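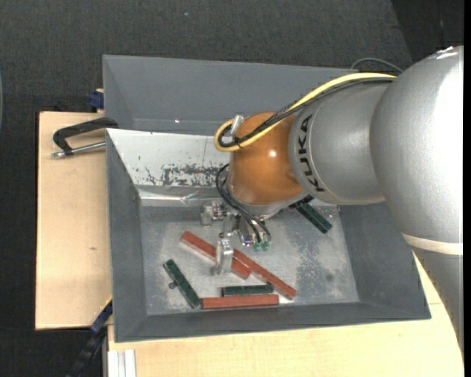 *Figure 1: KUKA arm and gripper over the picking bin, with red and dark green bars on the bin floor.*

## Equipment plan for the bin picking cell

Project report, part 2: procurement and budget
Author: Gülizar Bozkurt

### 1. Purpose

Part 1 of this report dealt with the picking method. This part covers what the cell needs in order to run for a second term, what should be bought, what can be made in the workshop and in which order the money should be spent. The arm itself is department property and is left out of all sums. So are the controller, the compressor and the safety fence.

The budget request has to reach the department in February. Anything not listed in it will have to wait until the following academic year, so the list was drawn up with some margin on wear parts and very little on anything else.

### 2. Present state of the cell

The cell uses two grey containers, one behind the other, on light wooden surfaces. Bars are picked from the front container and placed in the rear one. Clamps hold the containers in position. The front container has had hard use: the floor is scuffed and the white panel on the far wall is scratched and chipped towards the right.

The bars come in two colours, brick red and dark green. The colour has no effect on the grasp and is used only to tell the two batches apart when results are logged.

Three weak points were identified during the first term:

- **Bin position.** The clamps slip under side loads. After a shift of a few millimetres the taught positions near the walls are no longer safe, and the bin has to be measured again.
- **Gripper fingers.** The fingers wear at the tip. Worn fingers still close correctly but let the bar rotate during the lift.
- **Hoses and cables.** The lines to the tool are routed outside the arm. This makes them easy to replace, but they limit wrist rotation and must be checked before each session.

### 3. Requirements

The requirements were agreed with the supervisor before any supplier was contacted.

| No. | Requirement | Priority |
|---|---|---|
| R1 | Bin can be removed and refitted without measuring again | High |
| R2 | One full set of spare fingers in stock | High |
| R3 | Tool lines guided so that they cannot catch on the bin rim | High |
| R4 | Replacement bins of the same inner size | Medium |
| R5 | Force sensing at the wrist | Low |

R5 was discussed at length. A sensor would allow a softer approach to the bin floor, but it would also use up most of the budget and add length to the tool. It has been kept on the list as an option only.

### 4. Suppliers

Quotations were requested from three firms. Bremus supplies fingers and pneumatic parts, Hakala supplies profile, clamps and fixing plates, and Zomero offers both but only as complete kits.

The Zomero kit is the simplest to order. Its fixing plate does not match our bins, however, and the kit would have to be bought together with new containers. The fingers in the kit are also shorter than ours, which would bring the gripper body closer to the walls when a bar lies in a corner.

Bremus will make fingers to our drawing. Delivery is 30 working days for the first set and 15 for repeat orders with no change to the drawing. Hakala holds all the parts we need in stock, apart from the fixing plate.

### 5. Make or buy

The fixing plate can be milled in the university workshop. The workshop estimate is 13 hours including set-up, charged at the internal rate. The quoted plate from Hakala costs slightly less but would arrive undrilled, and the drilling would then be booked as a separate workshop job.

Fingers should be bought. One trial pair was made in-house from the material available, and the surface marked after a short run. Hardening would have to be sent out in any case.

Hose guides can be printed. The design is finished and two versions have been fitted - the second leaves more room for the loop at the wrist and is the one to keep.

### 6. Budget split

Shares are given as a percentage of the total request.

| Item | Source | Share |
|---|---|---|
| Fingers, including spares | Bremus | 38 |
| Clamps and profile | Hakala | 19 |
| Fixing plate | Workshop | 15 |
| Replacement bins | Hakala | 13 |
| Hoses, fittings, printed guides | Bremus, workshop | 9 |
| Reserve | - | 6 |

The reserve is low for a cell of this kind. If the request is cut, the replacement bins should be dropped first, as the present ones remain usable once they are held firmly. Spare fingers should not be cut.

### 7. Order of purchase

1. Send the finger drawing to Bremus as soon as the request is approved.
2. Book the workshop for the fixing plate.
3. Order clamps and profile from Hakala.
4. Fit the plate and measure the bin position once, then repeat after removing and refitting the bin.
5. Order bins only after step 4 has been passed.

Step 4 is the test for R1. The limit is a change in position of 0.5 mm at any corner of the bin.

### 8. Open points

- The drawing for the fingers still shows the old hole spacing and must be corrected before release.
- Jullitz, the parallel student project, has asked to share the second container. This would affect the layout of the plate.
- The quotation from Hakala does not state delivery charges.
- No storage place has been agreed for the spare parts.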